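Questions from New and Returning Students
Alside College, Office of Student Life
Updated December 2024

Do I have to live on campus my first year?
No, though most first-year students do, and we think it's a lovely way to get to know people before classes swallow you up. If your family home is within 30 miles of Alside, you can simply tell us you plan to commute when you accept your place. If you live farther away and would still like to rent on your own, write to the housing desk and we'll talk it through with you.

When will I find out who my roommate is?
Letters go out in July, once everybody's housing form is in (please do fill in the part about sleep habits, we really read it!). You're welcome to get in touch with each other right away and settle the big questions, like who brings the rug.
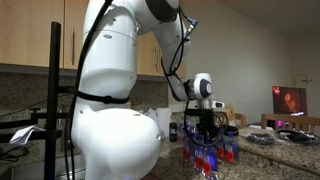
One returning student wrote to us that she had asked for a quiet floor two years in a row and only got it the second time, and wished we had said up front that those rooms fill early. She's right, and we're saying so now: Kalinowski Hall is the quiet building, and its rooms go to the earliest forms.

Can I change my meal plan once the semester starts?
Yes, you have until the end of week 5. Lots of people start on the full plan and find that between a late lab and a part-time job they're eating in Flidance Dining Hall far less than they expected. Changes are made at the student accounts window, and any credit shows up on your next bill.

Is there parking for commuters?
There is, in the Nerora Street lot behind the library. You'll need a permit, and you can register 2 cars on it as long as only one of them is parked there at a time. Mornings are busy, so give yourself a little extra time those first few weeks while you learn the place. 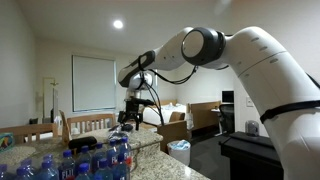 Student Life, Alside College

What if my question isn't answered on this page?
Then please ask us! Stop by the front desk, call, or send a note through the student portal, whichever feels easiest. We're a small office and it can take a day or so to get back to you during move-in.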